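3.2 Wrist-marker recordings

Much of the case for collecting demonstrations from bare hands rests on cost. A person wearing two straps needs no robot, no operator station and very little training, and the Warkham set was gathered on that promise. We recorded 351 episodes of parcel handling at home tables and kept 205 of them. The rejection rate deserves more attention than it usually gets in work of this kind, where the number kept is often the only one printed.

Each wrist carries printed square markers on several faces, so that at least one should face the head camera in most poses. "Most" is doing a good deal of work in that sentence. Our tracker, Jarau, recovers the pose of the wrist and says nothing about the fingers. When both hands close on a box, as in Figure 4, the contact that matters is made at the fingertips, and their positions have to be guessed from the image by a second model, Muka. 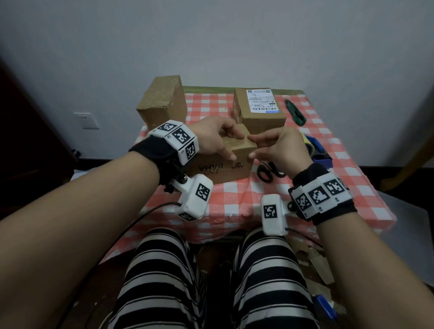
Figure 4. Two-handed contact with a small taped carton, with markers on both wrists. Scissors, a utility knife and a tape dispenser are on the table.

We doubt that such guesses should be treated as labels. In a hand-checked sample of 40 episodes, Muka placed a fingertip inside the cardboard in 7. A policy trained on these would learn to push through the box, and the loss would not complain. The Guerra baseline hides the problem by smoothing over gaps of up to a second, long enough to lose a short press altogether.

Clutter raises a separate question. It is tempting to call home tables "natural" and to expect better transfer from them, but we found no test in the earlier work that separates the effect of clutter from that of simply having more episodes. Until one is run, we report the two settings separately and make no claim for either.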